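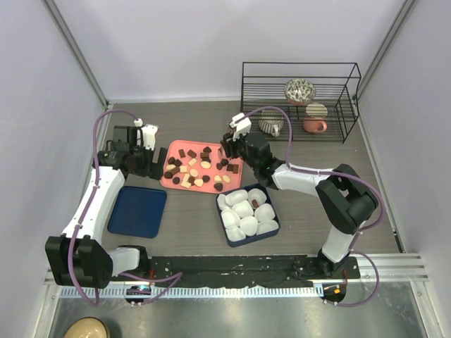 Ida Nikolovski
Buyer, trays and tins, Rornau

The Hiltel sweet-sorting set

Somewhere in most kitchens there is a drawer of half-finished bags of chocolate drops, each closed with a clothes peg. The Hiltel set is for the people who own that drawer and have begun to feel judged by it.

You get a long salmon-pink tray for spreading things out, a square navy tray with a raised rim, and navy boxes to put it all away in. Tip the lot onto the pink one and have a proper look. Dark chocolate and cream-coloured pieces both show up well against the pink, so picking out your favourites takes very little time. I make no comment on what that does to the quantities.

The rim on the square tray stops round sweets rolling off and under the fridge, where they would otherwise begin a new life.

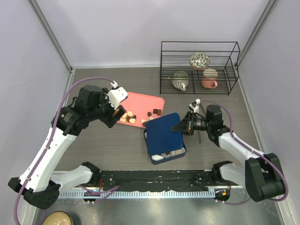 Pink tray with the navy box, lid tilted.

The box has a tin base and a lift-off lid. Marshmallows go in best in rows — they squash a bit, but they forgive you. Leave the lid half on while you fill and you can pretend you are nearly finished.

Pink tray: 200 mm wide
Square tray: 155 mm, rim included
Weight of the lid: 49 g
Care: warm water, soft cloth, no scouring pads

The wire rack and patterned bowl are not part of the set. Sweets are not supplied either, and we have had letters.

Price: £25 the set. Spare lids are sold singly, as lids do wander off. Orders placed on a Saturday leave us the following week.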